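Setting up your play area

Now for the fun part! Once the Flomby headset is charged and paired, you need to tell it how much room you've got, and it takes only a couple of minutes.

1. Put the headset on and hold the Menu button until the Polumari home space loads.

2. Choose Room, then New boundary. The floor grid fades in beneath you.

3. Crouch and touch one controller to the floor. You'll feel a short buzz when the height is set.

4. Trace the edge of your space with the pointer - go slowly at corners. Stay 30 cm clear of walls and furniture. 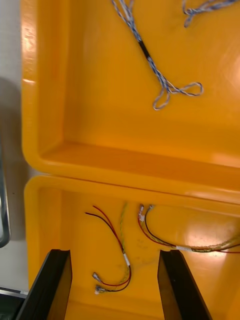
5. Press Save and give the boundary a name. You can store several, so go ahead and map every room you like playing in!

Note: Boundaries made in Grellik 92 or earlier can't be imported. Trace them again.

Caution: The boundary doesn't show pets or small children who wander in. Take the headset off straight away if you feel sick or dizzy.

If the grid drifts, turn on a lamp and repeat step 3. Error 600 means the floor wasn't found, and a plain rug often sorts it out.

Guide written by Gobnait Phelan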